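Foam

The left hand had gone soft again by the time I got in, and I knew before I'd even put my bag down because Rania had left it on my stool with a bit of masking tape across the top saying SULKING.

I should say that the Sivis is two hands, a left and a right, and you hold one in each of yours and squeeze, and it squeezes whatever's in front of it. That's all it does, really. A whole building's worth of people at Gresix are paid to be clever about what happens afterwards, and I'm paid to keep the squeezing end going. I've got a drawer of screws, a very good set of hex keys (mine, hands off) and a mug with a handle I've glued twice.

"It dropped a hairbrush," Rania said, coming round the end of the bench. She always says your full name when she wants something and never when she's cross, which took me a whole winter to work out. She's down as Rania Alaoui, Floor Lead, on the door, and underneath somebody has added "and Hands" in biro.

"Dropped it how?"

"Like it had changed its mind."

So I got the lamp over and had a look. The pads are foam, black, one each side, set at an angle so they come together in a V, and they wear like the heels of your socks. You never catch them doing it. One week they're plump and the next there's a shiny patch, and things start sliding out sideways. I pressed the left one with my thumb and the dent stayed there looking at me.

"It's had it," I said. "I'll do both."

"Have we got both?"

I opened the drawer. We had not got both. We had one pad, at the very back, in a bag that had been opened and folded over and held shut with a hair grip. Everything else was on order, and had been on order since before July, and the last email had promised a box of 700 of the things, as if we were opening a shop.

"Abdel Rahman," said Rania.

"They do hinges!"

"They do everything. Go and ask."

Abdel Rahman is the ironmonger's on the corner by the bus stop, and it was there when our building was still a furniture showroom. It is one long room with a counter at the far end, and you walk down it past buckets and mousetraps and coils of chain feeling as if you're going up for a prize. I put the old pad on the counter. The woman there picked it up and bent it and sniffed it (I don't know why, but I've done it ever since) and went up a ladder.

She came down with a strip of black stuff with a sort of mesh face to it. It was meant for the feet of washing machines, she said. It would not slip on anything. She sold it by the strip, and I bought one strip, and then went back from the door and bought another because I know myself.

I had it cut by lunch. I used the old pad as a pattern and my second-best scalpel, and the first one came out like a slice of cheese somebody had dropped, and the second one was fine, and the third one was lovely. You have to get all the old glue off or the new one sits proud at the heel, so I did that with a cotton bud and a lot of swearing, down in the gap where the light doesn't go. Then the lovely one went on the left, and the last proper pad out of the bag, the smooth one, went on the right. I clamped them and ate a sandwich over them, leaning back for the crumbs.

"They don't match," said Rania.

"They don't have to match. They have to agree."

She gave me the look. I thought it was rather good, myself.

Checking a hand is the bit I like. You start with the soft stuff, a sponge, a rolled sock, then you move up to a spoon and a biro and one of those little hotel soaps, and you do each one until you're bored and then a bit more. The chart on the wall says 100 squeezes with nothing in it before you're allowed to hand it something real, so I did those standing at the window, and a man on the pavement waved at me, and I waved back with the Sivis, and he went away quite fast.

It held the sponge. It held the spoon and the biro. The soap shot out and went under the bench, where it may stay.

"Soap's not fair," I said.

"Soap's on the list," said Rania.

I took the right pad off again. It had gone on a hair too low, which I'd half known and hadn't wanted to know, and so the two faces were meeting at the tips and leaving a gap further in. I scraped, I cleaned, I shifted it up and I clamped it again, and I had no sandwich left, so I just stood there. When I tried the soap (a new one, from her handbag) the pads took it and kept it. I walked the length of the bench and back holding a small pink soap out in front of me like a lit candle, and Rania wrote 667 on the tape, that being the job number, and peeled off SULKING and stuck it on my sleeve.

There was still the dressing table.

Everything ends up at the dressing table. It came out of the old showroom, or that's the story, and it's all white gloss and curly bits and one silly leg with a scroll for a foot, and it's got a brass knob on the drawer that is smaller than it looks and rounder than it needs to be. I've seen brand new hands fail on that knob. I'd put on my white T-shirt that morning, the one with no glue on it yet, and I picked up the pair and went out on to the floor.
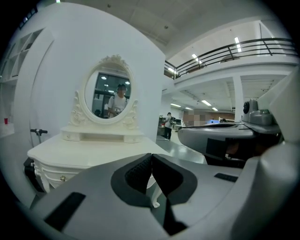 Dretard, Issue 4, page 100

I had a quick look down at the pads before I started. Mesh on the left, smooth on the right, nicely black, and the V sitting open between them. Then I made the mistake of looking up at the mirror, and you do look a fool in that mirror. All those carved twiddles round you, as though you'd been painted for a duchess.

"Whenever you're ready," said Rania, from somewhere behind me.

"Don't stand there, you'll put it off."

"It's got no feelings."

"It's got mine."

I came in low and slightly from the side, the way you'd go for a wasp in a glass. The pads touched the knob and I felt it come up through the handle, that small give the foam has when it's new, and I squeezed, and the left one bit. I felt the right one slide. Only a whisker! Then it stopped sliding and leaned in against the other, and the knob was ours.

I pulled. The drawer came out a thumb's width with a noise like a duck.

"Again," said Rania.

I did it again. I did it till my wrists ached and the duck had worn down to a sort of sigh, and then she had a go, and she was better at it than me, which I had been dreading.

"It pulls to the left," she said.

"A bit."

"It'll do till the box comes."

I took the pair back to the bench and wiped them down and wrote the mesh business in the book, with a scrap of the strip taped in beside it so whoever came next would know what to ask for. Then I got down on my hands and knees with the lamp and went looking for the soap.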